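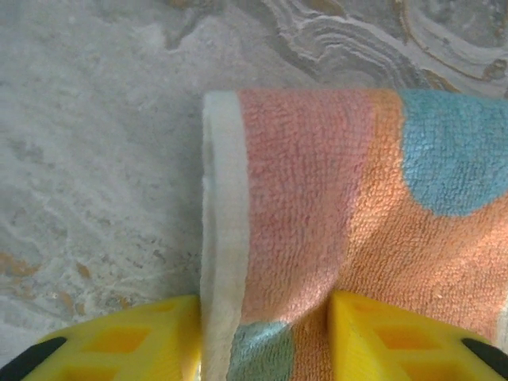 According to the office in Faltia, our last report said too little about the families and too much about the building, so we begin this time with the families.

In the second period of the grant, the Plindgate bath house was open on 58 days. Most visitors are parents with small children from the streets behind the Cruzado mill, where many flats still have no hot water. They come mainly after 7 in the evening, and for this reason we moved the closing time one hour later. The extra hour is paid from the heating line, which was not fully used in the mild weather.

Two of the eight showers were closed in August for repair of the drain. The plumber found old pipe under the floor that is not on any plan, and the work took longer than we wrote in the schedule. Both are open again.

Towels remain our largest running cost after water. We changed to the laundry in Drotodier, whose price is lower, but the delivery on Tuesday is often late – we have asked for a morning delivery and wait for the answer.

For the next period we request to move the unspent part of the training budget to soap and laundry. The revised table is attached.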